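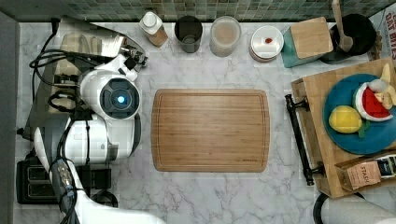
Is monthly board oil a real thing or a sales thing?

I bought a bamboo cutting board in April and the card that came with it says to oil it every month with Skevero board conditioner, sold by the same shop of course. A small bottle costs nearly half what the board did. My mother had one board my whole childhood and I never saw her oil it once. Does bamboo even soak the stuff up? And can I use whatever is in the kitchen instead?

posted by drywall_dee

2 replies

marblehead22

Sceptical is the right way to read that card. Most bottles sold as board conditioner are food grade mineral oil, sometimes with beeswax and a nice label. Check the ingredients on yours. Plain mineral oil from the drugstore, the kind sold as a laxative, does the same job for a lot less.

Bamboo is a grass and it's pretty dense, so it takes in less than maple would. It still dries out, and a dry board can split along the glue lines. I wouldn't go by the calendar though. Drip a little water on it. If it beads up, leave the board alone. If it sinks in and leaves a dark patch, let the board dry overnight, then wipe on a thin coat and take off the extra in the morning. Mine needs it 2 times a year, maybe more if the heat has been running.

Don't use olive or corn oil. They go rancid and the board ends up smelling like an old fryer. Walnut oil does harden but I'd skip it if anyone with a nut allergy eats at your place.

What ruins boards is the dishwasher, or leaving them flat in a puddle by the sink. Wash both sides, stand it on edge, done. I suspect your mother did exactly that.

Paredes_kitchen

I use Skellusar cream, works great, smells like oranges. Never had a problem.

drywall_dee

Thanks both. Looked at the Skevero bottle in the store and the ingredients are mineral oil and "natural fragrance" - so that settles that. Did the water test and it beaded right up. I'll try again when the weather turns. Not sold on the orange cream, sorry.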